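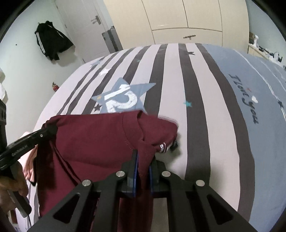 BEDROOM AND LAUNDRY SAFETY CHECK
Felley House, room 3 (the one with the cabinets)
Checked by: Aba Essien
Copy to: Beverley Bright
Month: March

Marks: OK / FIX / LATER / N/A
Comments typed up after, sorry for the shorthand.

1. FLOOR AND WALKWAYS

1.1 Clear path, door to bed - OK
Shoes moved to the mat.

1.2 Clear path, bed to cabinets - OK
Tight if a cabinet door is open. Keep doors shut when folding.

1.3 Rugs flat, no curled corners - FIX
Corner nearest the door lifts. Tape is in the hall drawer. Second time I've written this.

1.4 Cords off the walkway - OK
Lamp cord now runs behind the nightstand. Was across the floor last round.

1.5 Laundry basket not left in doorway - FIX
It was in the doorway. Moved it. Will be back there by dinner.

2. BED

2.1 Frame steady, no rocking - OK
Pushed on all corners. One creak, no movement.

2.2 Bolts hand tight - LATER
Didn't have the key with me. Beverley has it I think?

2.3 Mattress sits square - OK
Slid toward the wall a little, pushed it back.

2.4 Sheet tucked, nothing trailing on floor - OK
Pale bedding, shows everything. Look for pins and loose buttons before anyone sits down.

2.5 Bed used for sorting clothes - OK, with comment
Fine by me, it's the biggest flat surface up here. Maroon piece and the peach-pink one both getting sorted there. Just clear it all off before night. Last month there was a pile left on one side and somebody slept around it.

3. CLOTHES, BEFORE FOLDING

3.1 Pockets emptied - FIX
Found a lip balm and two screws in the wash pile. Screws!! Those go through the dryer drum.

3.2 Loose threads, open seams - OK
Maroon one has a curved stitched seam, run a thumb along it before folding. Same for anything with shaped seams, that's where they let go first.

3.3 Printed marks and labels - LATER
Small white print on the maroon, looks like "SI". Could be part of a brand or a size, no idea. Do not iron over prints until someone reads the care label. Derine iron runs hot even on low.

3.4 Dark and light kept apart - FIX
Maroon bleeds. I don't care what the bottle says. Wash it with the darks, cold, and keep it off the pale sheets if it comes out damp at all.

3.5 Gathered or elastic items - OK
Peach-pink one has gathers. Fold loose, don't press flat, don't hang from the gathers.

3.6 Fully dry before putting away - OK
Feel the seams and waistbands, not just the middle. Cabinet smelled musty in the winter and this was why.

4. FOLDING AND LIFTING

4.1 Big items held at two points - OK
One hold at the upper corner, one farther along, lift clear of the bed, then lay down flat. Stops the bottom bunching up under itself.

4.2 Creases shaken out before the fold - FIX
Long creases running down on the diagonal. One good shake, smooth with the flat of the hand, then fold. Saves ironing.

4.3 No twisting at the waist to reach cabinets - FIX
Stack on the bed, turn your feet, carry over. Beverley's back went in exactly this spot.

4.4 Stacks no higher than the shelf gap - OK
Heavy stuff at hip height. Jeans came down off the top shelf once, nobody hurt.

5. CABINETS

5.1 Fixed to wall - LATER
Laryea brackets arrived, still in the bag. Needs doing before the grandkids come. Do this one FIRST.

5.2 Doors close fully - OK
Left one needs a shove.

5.3 Hinges tight - OK
Tightened two screws.

5.4 Nothing stored on top - FIX
Suitcase by the door. Move it. Empty or not.

5.5 Moth traps in date - LATER
Koveck ones, couldnt find the date on the pack. Replace anyway, they're 100 cents or something silly.

6. LIGHT, HEAT, AIR

6.1 Ceiling light works - OK

6.2 Bedside lamp, bulb under the max rating - OK
Checked the sticker inside the shade.

6.3 Heater clear of fabric - OK
Off at the wall today. Keep 1000 mm clear all round when it's on, clothes slide off the bed and you don't notice.

6.4 Window opens and latches - OK
Stiff. A bit of wax on the track.

6.5 Smoke alarm - OK
Pressed the button, very loud, dog left.

7. IRON AND BOARD

7.1 Iron cord undamaged - OK

7.2 Never used on the bed - FIX
Found a faint scorch on the old blanket so somebody has. Board only please. It takes a minute to put up.

7.3 Cooled before storing - OK
Stand it on the tile in the bathroom, not on the carpet.

TO DO, IN ORDER
Brackets on cabinets (5.1)
Suitcase down (5.4)
Rug corner (1.3)
Bed bolts, find key (2.2)
Read care lable on the maroon (3.3)
Moth traps (5.5)

Spent so far: $83, brackets and tape. Receipts in the blue folder.

Next check in the fall or when the brackets are up, whichever is first. Beverley can do it if I'm away, sheet is on the back of the door. Initial each line, don't just tick the top.

A.E.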